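Simulated crossings for a pedestrian detector - how many is enough?

wesside_tom
Posted in Simulation & Training Data

We're collecting examples in the sim for a model that has to find crosswalks and people near them. So far I have 744 clips, nearly all from the same few blocks. The near stripes get labeled fine. The far ones are where the labelers start to disagree.
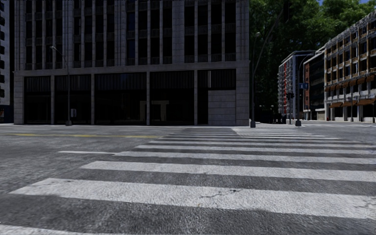

Crosswalk with cracked paint and shade at the far end.

My question is whether to label every stripe or draw one shape over the whole crossing.

Gregor Lindsay
One shape. We did single stripes on the Hudley set and dropped it after 11 batches. Past the fourth or fifth bar two people will never draw the same line.

kaimal_dev
I don't agree with Gregor. If the paint is cracked or half gone, one big shape teaches the model that plain asphalt is crosswalk. Label the near bars one by one and put a single shape over the rest.

Gregor Lindsay
Then you need a rule for where "near" stops, and you're back to arguing. Your labelers will hate you.

kaimal_dev
Set it by distance. The sim already knows the distance. Nobody has to judge it.

wesside_tom
I can export that. What about people? Same area, and I've been tagging anyone on the sidewalk close to the crossing as "may cross." The one in the hard hat and yellow-green vest got that tag. The one farther off by the corner got "sidewalk only."
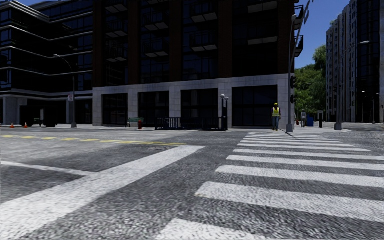 Should clips with no people in them stay in the training set?
Keep a good share of them, or the model will learn to expect a person at every crossing.

Spyros Makris
On the tags, I wouldn't guess at "may cross" from one frame. Tag where they are and let the sim log say what they did next. We had 937 guesses to redo in March over exactly this.

wesside_tom
Fair point. I'll pull the tag and rerun the export tonight. Still undecided on the stripes.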